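From: Živko Mujić
To: Trurnton regional film list
Date: 2024-10-08
Subject: Re: Bensaid fund and the small productions

Dear all,

Lahcen Younis wrote:

> I read the new guidelines of the Bensaid fund two times and I still
> do not see where a short documentary belongs. The old form had a
> box for it. Now we have "series", "feature" and "other screen work".
> Did somebody here already apply under "other"? Also, is it correct
> that the producer must have an office in the region, or is it enough
> that we shoot there? We want to film in Turkham in June and I would
> like to know before I speak with the co-producer.
>
> Lahcen

Lahcen, I applied under "other screen work" in the spring round, so I can answer a part of this.

A short documentary goes under "other" if it is under 56 minutes. Above this length they count it as a feature, also when it is made for television. I asked this by telephone and afterwards I asked to have it by e-mail, and I advise you to do the same. The person who answers the phone is friendly, but in the assessment meeting only the written text counts.

About the office: it is not necessary. What they want is that the money is spent in the region, and that you name the local crew in the application. Letters of intent are enough at this stage. We had 5 letters and they did not ask for more. For Turkham I would write first to Cosance, the equipment rental house. They know most of the sound people and the electricians, and they will tell you who is free in June.

I must also say something less pleasant. The budget form does not accept a line for archive material. In our film we use home movies from 2004 and the rights were a big part of the cost. We had to put them under "music and other licenses", and then we received a question why our music is so expensive. Please explain this in the cover letter from the beginning. 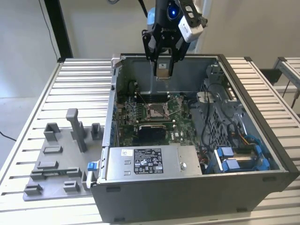
The second thing is the screening condition. The contract says that the finished film must be shown in the region before a paying or invited audience. It does not say how large. The hall in Trurnton has 200 seats and it is not cheap for one evening, so we asked if the school cinema is also acceptable. They agreed, but it took them six weeks to answer.

Does anybody know if the jury is the same for the autumn round? In the spring there was only one person with a documentary background, and I had the feeling that our treatment was read as if it was a script for fiction. One comment asked for "a stronger second act", for a film about a ferry line.

Lahcen, if you want, I can send you our treatment and the budget. I would prefer not to put them on the list, as two of the participants did not yet sign the release.

With kind regards,
Živko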